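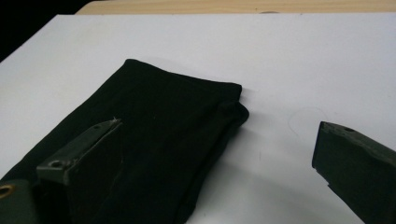

*Tissu noir plié, sur papier blanc.*

# Portes ouvertes au cabinet Larcombe, à Clernard

Le cabinet Larcombe défend des victimes d'accidents de la route, surtout des motards et des cyclistes. Il ouvrait ses bureaux au public le 2 septembre 2021, de 14 heures jusqu'en début de soirée. Notre club comptait plusieurs adhérents intéressés et j'y suis allé pour rapporter de quoi alimenter la rubrique juridique du bulletin.

Les locaux se trouvent derrière l'ancienne poste de Clernard. Le parking est petit, les deux-roues passent par la cour. À l'accueil, on remettait un plan des bureaux et un programme avec 4 ateliers. Ils se répétaient dans l'après-midi, j'ai pu les suivre tous sauf la fin du dernier.

## Le constat et les premiers jours

Premier atelier dans la salle de réunion. L'avocate qui l'animait a repris un constat amiable rempli, noms masqués, et l'a commenté case par case. Le croquis était faux : la moto y figurait à gauche de la ligne alors que les deux conducteurs décrivaient un choc à droite. Le motard avait signé quand même. D'après elle, revenir sur un constat signé demande des témoins ou un rapport technique, et cela prend du temps.

Elle a insisté sur le certificat médical initial. Il doit mentionner toutes les douleurs, y compris celles qui paraissent secondaires le jour même. Une gêne au poignet notée trois semaines plus tard sera discutée par l'assureur.

On nous a aussi conseillé de garder l'équipement porté le jour de l'accident, casque, gants et blouson, sans le laver ni le réparer. Je ne le savais pas pour les vêtements.

## La part du conducteur

Deuxième atelier, plus aride. Le passager d'une moto est presque toujours indemnisé de ses blessures. Pour le pilote, une faute de sa part peut réduire son indemnisation ou la supprimer. La discussion a porté sur la remontée de files, avec des questions assez vives dans la salle. L'intervenant n'a pas voulu donner de pourcentage : les juges regardent la vitesse, la place laissée entre les voitures, le clignotant de celui qui a changé de file.

Il a rappelé que la garantie du conducteur, dans le contrat moto, est souvent la seule ressource quand aucun tiers n'est en cause. Plafonds et seuils de déclenchement varient beaucoup. J'ai relu mon contrat en rentrant.

## L'expertise médicale 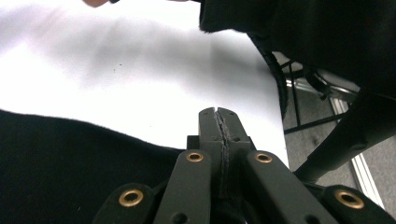

Le troisième atelier était confié à Marchuk, un bureau de médecins-conseils qui assistent les blessés pendant les expertises. Il a surtout été question des lésions de la main, fréquentes quand on tombe en avant. Le médecin présent fait tenir un stylo, une clé, une feuille, et note ce qui lâche. Il distingue la force du serrage et sa précision. Chez un blessé, il arrive que la force revienne et que la précision ne revienne pas. Pour un mécanicien ou une couturière, la conséquence sur le métier doit être chiffrée à part du déficit fonctionnel.

Conseil pratique du même médecin : venir à l'expertise avec un dossier classé par date et une liste écrite des gestes devenus difficiles. La plupart des gens oublient la moitié de ce qu'ils voulaient dire.

## Nernidance

Le dernier atelier présentait Nernidance, l'outil dans lequel le cabinet suit ses dossiers. Plus de 1000 y sont enregistrés. Chaque client peut y déposer ses factures et consulter l'état des échanges avec l'assureur. La démonstration portait sur un dossier de 106 pièces, du procès-verbal aux tickets de parking de l'hôpital. La recherche est rapide, l'affichage sur téléphone m'a paru moins lisible.

J'ai dû partir avant la partie sur les demandes de provision. Le document remis à la sortie la résume en une page.

## Renseignements pratiques

- Premier rendez-vous gratuit, sur demande écrite.
- Convention d'honoraires signée avant toute démarche.
- Vérifier sa protection juridique avant de venir, elle peut prendre en charge une partie des frais.
- Le cabinet prévoit une autre séance en novembre, limitée à 6 personnes par atelier.

Le programme et le résumé sur les provisions sont au local du club, dans le classeur vert.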